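Ivska wrist pose fault

The Ivska wrist pose fault was a tracking error in recordings made with the Ivska capture kit, a wearable system used to gather human motion for training robot arms. It was traced in March to the mounts that hold the kit's marker cubes at the wrists. The kit was built by Pamura and used mainly at the Narach test site, where wearers handled household objects such as folding chairs.

Each cube carries square black-and-white patterns. Software finds the patterns in the camera picture and works out the position and angle of the wrist from them. The result is stored as a pose and later replayed on a robot arm. 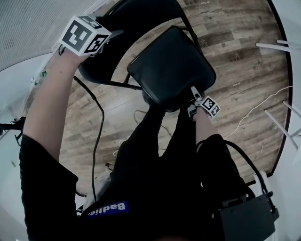
The fault appeared when a load pulled on the hand. A worn mount let the cube turn by up to 9 degrees against the forearm, and the software recorded the turn as wrist motion. On replay, the arm closed its gripper as much as 25 mm from the intended point. In 2 replay runs the arm struck the work surface and went into a protective stop. No injuries were reported.

The error was hard to find at first. Calibration was done with empty hands, and under that condition the mounts held still. Nearly 20 hours of recordings were withdrawn.

A revised procedure, issued on April 18, 2025, added a loaded calibration step and a speed limit for the first replay of any new recording. Csonka, a later version of the kit, uses a keyed mount. Slip caused by loose straps is still listed as an open issue.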